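Clellallow Moulded Panel Set - Data Card

Clellallow, October 24, 2024
Last updated: October, release 2
2 min read

The Clellallow set is a reference collection on the handling of moulded plastic panels during unpacking and sorting. It holds 906 records from the Isetti and Saavedra workrooms. Each record concerns a single part, such as a long panel, a cover or a small fitting.

Parts are listed by shape and by the features that affect how they may be held - ridges, recesses, clips and pegs. Colour is entered in plain terms, for example "light grey" or "off-white". Makers' part numbers are not included.

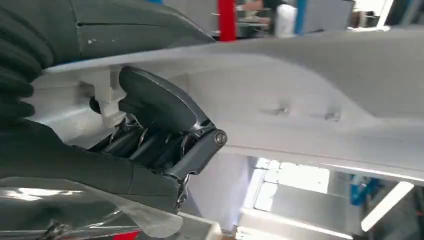

Packing material is entered in a separate field. Plastic film, card and foam each have their own code, and the field is left blank where the material could not be identified. Nearly 100 records remain blank and will be reviewed before the next release.

A further 168 records, known as the Barnum subset, are reserved for checking and should not be merged with the main set.

Users are asked to state the release number in any published work. Corrections should be sent to the Clellallow records desk, quoting the record number and the field concerned.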